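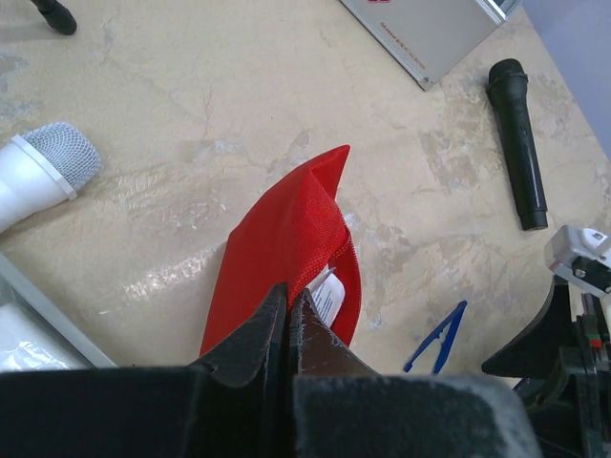

*The gripper with a pinch of red mesh bag, microphones on either side. Photo: Jerico robotics club*

**Jerico club gets its sorting robot down on the floor**

I dropped in on the Jerico robotics club this week and ended up sitting on the tiles with them for most of an afternoon, which my knees are still complaining about. The club is getting ready for the Mnguni Tidy-Up, the student contest where a robot has to clear a patch of floor covered in stuff it hasn't been trained on, and they've reached the stage where everything the club owns is fair game as practice material. Microphones, clips, boxes, a red mesh bag. If it was in the supply closet, it's on the floor now.

The bag is the one they all groan about. A box is a box — you find the edges, you close the fingers, up it goes. Mesh folds differently every time you drop it, so the grab that went fine on the last try may be hopeless on the next one. The students have settled on going for an edge near the opening, and they were arguing (pretty cheerfully) over how hard to squeeze. One camp wants a light pinch so the weave doesn't snag. The other camp says a light pinch is how you drop things in front of judges.

Mnguni gives each team 90 points for a cleared floor plus up to 100 more for putting things where they belong, and a dropped item costs you. Each run lasts 600 seconds. That sounded like forever to me until I watched one! The arms move slowly when they're near anything soft, and a student with a stopwatch kept calling out the time in a voice that got less and less calm.

There are 2 arms on the robot, and the club drives them by hand for now, saving each session so the software has something to learn from. I asked if I could have a turn. They said yes, and I spent my whole turn chasing a microphone. It rolls, is the trouble. You nudge it and it goes off at an angle, and then you've got to bring the whole arm around again while a bunch of teenagers try very hard to be polite.

The control program is called Kenolent and was written by last year's seniors, who left a lot of comments in it and not all of them useful. This year's crew has been cleaning it up since August. The new piece is a "let go and try again" routine: if the fingers close and the program doesn't like what it's getting back from the motors, the arm opens up, backs off and has another look. I'm told the old version would just carry on to the drop-off spot with nothing in its hand, very sure of itself.

Geltent, the parts shop over on the main road, has promised the club replacement fingers before the contest. The current pair are dusty and scuffed along the edges, and some of the students would rather stick with them, as every saved session so far was done with those. They'll vote on it at the next meeting.

If you'd like to see a practice run, the club has an open session on 19 Feb 2022, starting at ten. Wear something you can sit on the floor in — and if you've got small household things to spare, bring those too. They're especially after soft stuff that folds.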